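Lesezeit: 3 Minuten

Kapitel 2
Der gedeckte Tisch und was darauf liegen bleibt

Wer ein Lehrbuch der Hauswirtschaft aufschlägt, erwartet am Anfang eine Definition des Tisches. Sie lautet: eine waagerechte Fläche, auf der etwas anderes steht als das, was man gerade braucht. Die Prüfungsordnung kennt eine längere Fassung, die Sie in Kapitel 10 nachlesen können, falls Sie einmal nicht einschlafen.

Dieses Kapitel handelt von Obst, genauer von Obst auf dem Tisch, und noch genauer von der Frage, in welches Geschirr es gehört. Die Frage klingt klein. Im Lehrhaushalt Rorkberg hat sie einen ganzen November in Anspruch genommen, und am Ende waren zwei Schalen zerbrochen und eine Freundschaft abgekühlt. Chiyo Koyama, die damals den Grundkurs leitete, vertrat die Schale. Toshio Chiba vertrat den Teller, und zwar mit einer Hartnäckigkeit, die man sonst nur von Leuten kennt, die Spülmaschinen einräumen.

2.1 Schale oder Teller

Die Schale hat einen Rand, der hoch genug ist, um eine Orange am Weiterrollen zu hindern. Das ist ihr ganzes Verdienst, und es genügt. Ihr Nachteil zeigt sich nach einer Woche, wenn die unterste Frucht weich geworden ist und die oberen noch so tun, als wüssten sie nichts davon. Wer Schalen benutzt, muss also umschichten. Wer das nicht will, sollte wenigstens nur so viel hineinlegen, dass er den Boden noch sieht.

Der Teller ist ehrlicher. Auf ihm liegt jede Frucht offen da, man sieht Druckstellen sofort, und für eine einzelne Frucht ist er ohnehin das bessere Möbel. Dafür verlangt er eine ruhige Hand beim Abstellen und eine Tischplatte, die nicht wackelt. Für Zierkürbisse und alles andere, was gerippt und gedrungen ist, spricht man ihm den Vorzug zu, denn solche Formen bleiben liegen, wo man sie hinlegt. Eine runde Orange tut das nur, wenn sie Lust hat.

Zur Farbe sagt die ältere Literatur: weißes Geschirr. Wir sagen: Flieder. Orange auf blassem Violett erkennt man noch quer durch die Küche, auch vor dem ersten Kaffee. 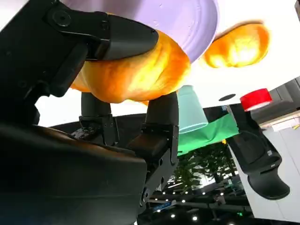
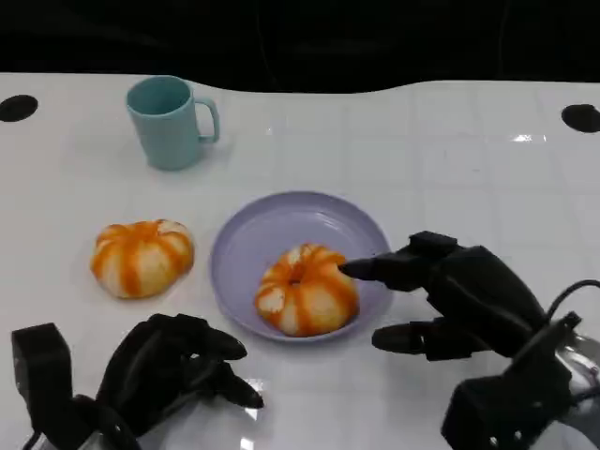

2.2 Der Platz daneben

Was neben dem Geschirr steht, gehört zum Gedeck, ob man es will oder nicht. Eine Tasse in Türkis oder blassem Grün verträgt sich mit Flieder erstaunlich gut. Man stellt sie so, dass der Henkel zur Hand zeigt, die sie nehmen soll, und weit genug vom Teller, dass niemand mit dem Ärmel über das Obst fährt. Linkshänder drehen alles um und haben sich daran gewöhnt.

Eine helle Tischplatte verzeiht wenig. Saftspritzer sieht man darauf schon im Stehen, Krümel vom Flur aus. Im Grundkurs gilt deshalb die Regel: erst wischen, dann decken, dann nicht mehr anfassen. Der dritte Teil wird erfahrungsgemäß am schlechtesten befolgt.

Übung 3

Decken Sie zu Hause einen Tisch für eine Person mit einer Frucht, einem Teller und einer Tasse. Lassen Sie ihn bis zum Abend stehen. Notieren Sie dann, was dazugekommen ist (Post, Schlüssel, Ladekabel), und räumen Sie alles ab, was man nicht essen kann. Wer danach noch einen leeren Tisch hat, darf direkt zu Abschnitt 2.3 weitergehen – »Das Abräumen und seine Ausreden«.

Kommentare

prakusine_kocht: Team Schale. Die Orangen auf meinem Teller lagen bisher noch jedes Mal unter der Heizung.

Flester: Übung 3 gemacht. Dazugekommen sind eine Mütze und die Steuererklärung. Zählt das als Obst?

H. Biwott: In der alten Auflage stand an dieser Stelle noch etwas über Etageren. Schade, dass das weg ist, ich besitze drei.

Zuletzt gelesen

Kapitel 1: Die Schublade, in der alles ist
Geschirrtücher falten, ohne sich zu streiten
Zitrusfrüchte lagern
Lehrhaushalt Rorkberg: Kursplan für November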